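Para que servem as conferências de tecnologia

Paguei 924 euros por uma inscrição na conferência da Zollside, em maio, e passei boa parte do tempo sentado a ouvir apresentações que já estavam publicadas na internet. Eram sobre dados e inteligência artificial, como quase todas. A sala tinha 800 lugares e o programa não previa perguntas do público.

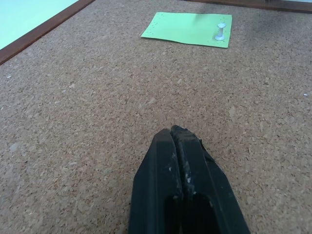

Pormenor de um quadro de cortiça com moldura de madeira.

Os organizadores continuam a vender o palco, quando o que leva as pessoas a viajar são os encontros. Na Prilemwood, uma empresa pequena, deixámos de mandar equipas inteiras a estes eventos. Vai uma pessoa, com reuniões marcadas de antemão, e o resto vê as gravações.

Os descontos também não ajudam. Um código que tira 50 euros à inscrição serve para encher salas e diz pouco sobre o que lá se aprende.
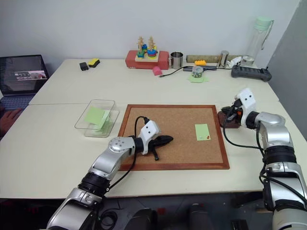 Nota adesiva verde-clara presa à cortiça com um pionés vermelho.

O encontro da Hikia, a que fui depois, custou menos e correu melhor. Havia 5 oficinas, todas com material para mexer, e quem apresentava ficava na sala até ao fim.
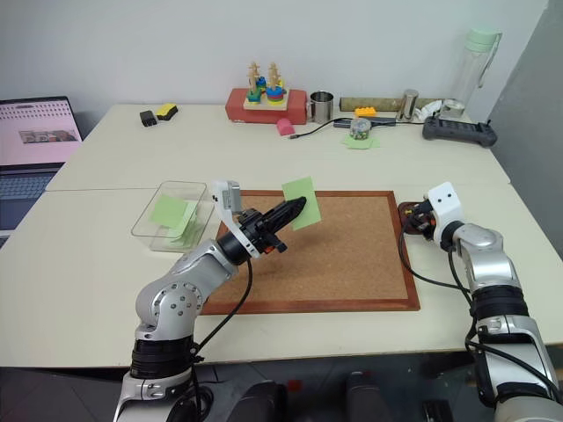
Defendo que metade do programa de qualquer conferência devia ser prática. Um orador pode falar uma hora sobre automação sem que se perceba o que custa montá-la. Dois braços robóticos sobre uma mesa, um deles com uma pequena câmara fixada no pulso e um cabo preto pendurado, levantam logo questões de espaço e de cablagem que não cabem num diapositivo. A Restrepo já anunciou que vai cortar nas sessões plenárias. Se cumprir, volto a pagar bilhete.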